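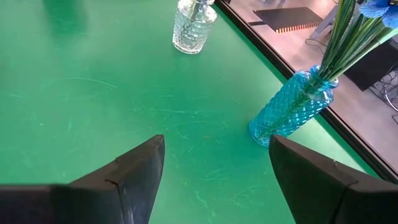

Pomura, the gentle little puzzle game from Dralgate about running a flower shop in a rainy harbor town, came out for Linux on 11/21/24, and those of us who have been waiting since the Windows version landed in April can finally settle in with it. You spend your days pairing stems with containers for a long line of fussy customers, and a faceted blue glass vase with a short neck and a thick, smooth rim is just the sort of thing they like to ask for. The port was done by Ljubica Bošković, who also handled Vidar for the same studio, and it uses Vulkan throughout - no OpenGL fallback this time, so do check your drivers first.
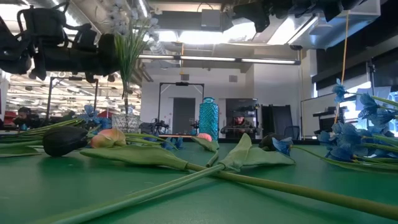

Dralgate says the Linux build has everything the Windows one has, with all 146 orders in the main story and the 50 extra ones from the Siriwan update, and saves carry over between the two systems without any fuss. I've only played a couple of evenings so far, with a pot of tea beside me, and it has run very nicely on my older desktop - the rain effects are lovely! Controllers are supported too, though you'll have to turn them on in the settings menu.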